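Unit 2: Good practice for hand-held gripper recording
Course notes, Shanthi Howlader

Read these rules before your first lab. They apply to every recording made for the packing task, where snacks go into a tin one at a time.

Before you start
Check that both finger pads are seated and the screws at the joints are tight. Open and close each gripper fully. If a finger sticks, put the tool aside and tell Behrouz Salehi. Do not fix it yourself. Cables must hang clear of your wrist and the table.

During the recording
Start with the fingers open and the tin in view. Approach each package from above and close slowly until it stops sliding. Soft bags should be held near a sealed end, where there is less to crush. When two grippers are in use, one stays still while the other is over the tin.
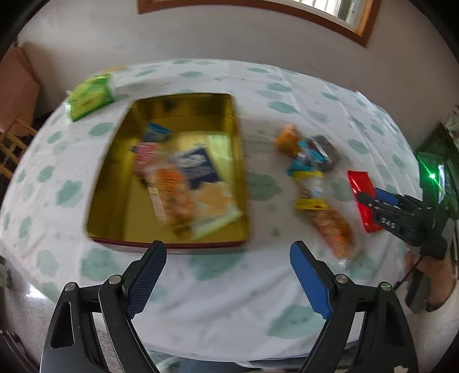
Keep your speed steady. Fast turns of the wrist blur the view, and blurred stretches are hard to label later. If you drop a package, leave it where it lands, pause, and then pick it up with the gripper. Never reach in with your free hand while recording.

What to reject
Reject a take if the tin leaves the view, if a hand touches a package, or if the tin is pushed off the table. Of the 48 takes in the March set, 31 passed. Most rejected takes broke the first rule.

Write the take number and the reason on the log sheet. Log sheets go to Setareh Rahimi at the end of each lab.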